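Before the bowl comes out: a word on the new cell rules

Those of you who were at the spring get-together in Osow will remember that we spent most of the afternoon (and a good part of the cake) arguing over one small question: what should a bench look like before anyone lets an arm loose on it? Well, dear readers, we have an answer at last, or at least a draft of one, and I am very happy to share it with you before it takes effect in April.

The draft was put together by Wojciech Ziółkowski and the bench group at Pliltevetti, with plenty of scribbles in the margins from our friends at Fluderex. It runs to 6 pages, which I know sounds like a lot, but a good half of that is the checklist, and the checklist is very pleasant reading as these things go! The part most of you will care about is section three, on small wrapped goods and shiny containers. Snacks and sweets are what so many of our members practice on these days, and a bowl that throws light back at the camera can make a tidy little job surprisingly hard to judge.

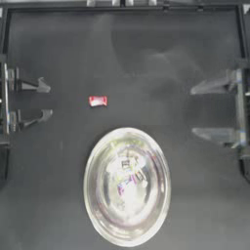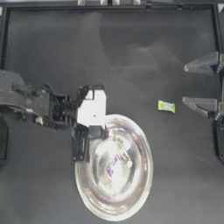

Bowl work on the gray bench, with small wrapped items on the surface.

The main points, then. Note down the bowl you are using before each session, what it is made of and where it stands, and if you change it, start a new line in the log. Leave open space between a loose item and the nearest bracket, enough for the fingers to come down on either side. If a finger touches the rim of a bowl, write it up as a contact even when nothing moves. We had a long and friendly fight over that one, and the people who wanted every touch recorded won the day. Glare gets its own box on the form now, too, so please do fill it in, even on the days when you feel you could write "same as yesterday" and go home.

Logs are to be kept for 200 sessions before you thin them out. Our oldest members, who have been writing things down in paper notebooks since 1979, tell me this is far too few, and they may well be right.

Printed copies are at the Piątek office, on the shelf by the door, and comments can be left in the folder beside them. Wojciech reads every one of them, even the long ones, and he would especially like to hear from anyone working with glass.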